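Folding Chairs and Folding Tables: Care, Repair and Storage

Most steel folding chairs are retired for one of four faults: a loose rivet, a missing foot cap, a stiff hinge or a rusted crossbar. All four can be fixed at home with hand tools. The notes below apply to the common tube-frame type with a steel or padded seat.

Inspection

Open the chair fully on a flat, hard floor. Press down on each corner of the seat in turn. A chair that rocks has either a worn foot cap or a bent leg. Swap the caps first and test again before touching the frame.

Fold and unfold it slowly. Grinding usually means dry pivots. A click near the end of travel usually means a rivet has worn its hole oval. Look at the underside of the seat where it meets the rear legs, as cracks in the weld start there. A cracked weld is the end of the chair unless you own a welder and know thin-wall tube.
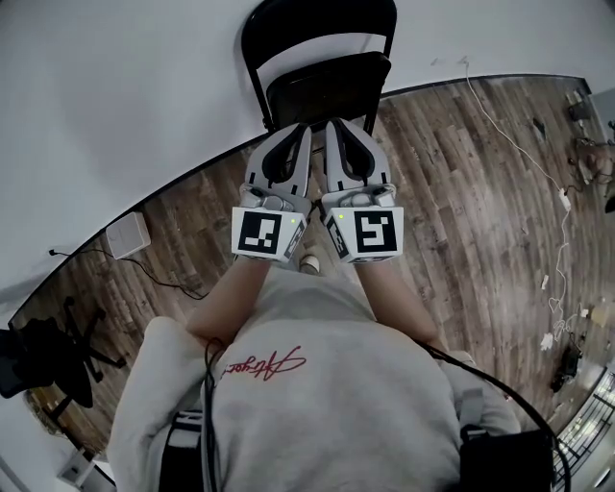
Foot caps

Measure the outside diameter of the tube with a caliper, not a tape. Inside-fit plugs are sized by the inside diameter and wall thickness, so note both. Old caps that have hardened can be split down one side with a utility knife and peeled off. Cut away from the hand holding the leg.

Clean the last two inches of tube with a rag and rubbing alcohol. Let it dry. Warm the new cap in hot tap water for a minute and push it on with a slight twist. Do not use oil or grease to ease it, or it will walk off again in use. Soap and water is fine.

The Uner caps in the gray rubber leave fewer marks on vinyl floors than the black ones from Stosberg. The Stosberg caps last longer on concrete. Buy all four at once and change all four at once.

Rivets

A loose rivet can sometimes be tightened. Set the rivet head on a steel block and strike the other end with a ball-peen hammer, using light blows, checking the movement after every few. Stop as soon as the side play is gone. Too tight and the joint will not fold.

If the hole is worn, drill the rivet out and fit a machine screw of the next size up with a nylon-insert lock nut. Put a thin nylon washer between the moving parts. Tighten until snug, then back off a quarter turn. The threaded end should not face the sitter's legs or the path of a hand closing the chair.

Pivots

Wipe the joint clean before adding anything to it. One drop of light machine oil per pivot is enough. Work the joint ten times and wipe off what comes out. Dry silicone spray is better where the chair touches carpet or clothing. Do not use cooking oil, which turns to gum.

Rust and paint

Surface rust on a crossbar comes off with 200 grit paper followed by 300. Wipe down with mineral spirits, let it dry, and put on a rust-blocking primer the same day. Bare steel in a damp garage will bloom overnight.

Two thin coats of satin black cover most touch-up jobs. Mask the rivets. Paint in a folding joint will chip on first use and the flakes get into the pivot. Sand and paint outdoors or with the door open, and wear a dust mask for the sanding.

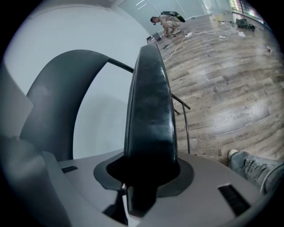 Folding tables

The same checks apply, with one addition. The leg brace has a locking ring or collar that slides down over the joint. If it will not drop on its own, the brace is bent or the ring has been painted over. Scrape the paint off. A ring held up with tape is a table that will fold on someone's feet.

Table tops sag when stored leaning. Store them on the long edge, as near to vertical as the wall allows, with a strip of carpet underneath.

Storage

Hang chairs from the rear crossbar on two hooks set into studs. The Kang double hook has a rubber sleeve and holds four chairs. Check the weight limit on the hook against the weight of the chairs. Drywall anchors are not suitable.

Chairs stacked flat should go no higher than ten, faces all the same way. Place cardboard between padded seats in July and August, when vinyl goes tacky and sticks to its neighbor.

Padded seats

Clean vinyl with dish soap and warm water. Small splits can be closed with a vinyl patch glued on from behind, provided the screws under the seat pan come out. Soak seized screws with penetrating oil overnight.

Filed under: Furniture, Garage
Drorkelora Workshop Notes, page 58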